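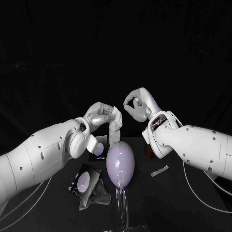

Why does a small importer lose money when the sales are good? Very often the currency moved between the day of the order and the day of the payment, and the price in the shop did not move with it.

Start with this question and leave a short pause. Then say good morning and thank the hosts.

Introduce the company. Lastevora buys kitchen goods abroad and sells them to shops at home. It pays the suppliers in a foreign currency and receives its income in the local one. I worked with their accounts last year and they allow me to show the results. Please say clearly that they read these notes before the talk.

Explain the calendar of one order. The order to Ferberg was signed in May. The invoice came with the goods, and the payment was due after 78 days. In this time the local currency became weaker by 4 percent. The margin planned on this order was 6 percent before tax, so most of it was gone before the first box was sold. Say this slowly. People need a moment to subtract.

Do not go deep into why the currency fell. If someone wants to discuss interest rates or the oil price, offer to talk in the coffee break. The point for this room is that the owner could not know the direction, and she made a price list as if she knew it.

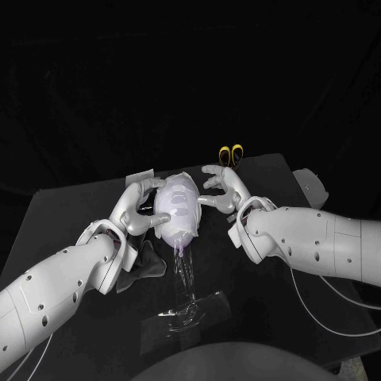

Slide 5 — One hand on a lavender-tinted object, one hand close to it

Now the choices the company had.

It could ask Ferberg to send the invoice in the local currency. The supplier agreed to this but raised the price by 2 percent. Many owners feel insulted by such an offer. I think it was a fair offer, and cheaper than what happened later.

It could buy the foreign money on the day of the order and keep it. This is simple, but the cash is then locked for the whole period, and Lastevora needed the cash for wages.

It could make a forward contract with its bank. The rate is fixed today and the exchange is made later. Explain here that a forward is a promise in both directions. If the currency becomes stronger, the company still must buy at the agreed rate. I have seen people become angry with their bank about this — and the bank did only what was written.

It could also change its own price list more often. The shops do not love it. Xavier, the largest of the customers, accepts a new list every quarter if it arrives before the order and not after.

Show the table with the 609 orders. Point only to the last column. Orders with a fixed rate had a smaller result in good months, and almost no bad surprises. Mention that the table ends on 14th October and that the later orders are not yet paid, so they are not included.

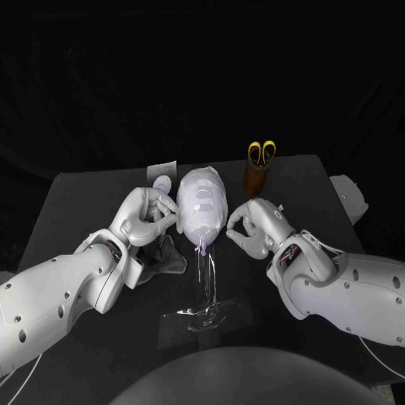

Abimbola Okafor wrote to me after the rehearsal that I make the forward contract sound too easy, and that a firm with late-paying customers can be caught with a contract and no money to fulfill it. She is right. Add one minute on this. A firm should cover only the part of the order it is sure to pay, and leave the rest open.

Next, the story of Wino. They import bottles and corks, and they sell a part of their production in the same currency in which they buy. For them the income and the cost move together, and they need much less protection. Ask the audience who has such income. Wait for the hands.

If the time is short, skip Wino and go directly to the worksheet.

The worksheet has one line for each open invoice: the currency, the amount, the due date, the rate used in the price list. Ask everyone to fill in their biggest invoice now. Walk around the room. Some will not remember the rate they used, and they can write a question mark there and check it in the office.

Questions after that. Repeat each question into the microphone before answering.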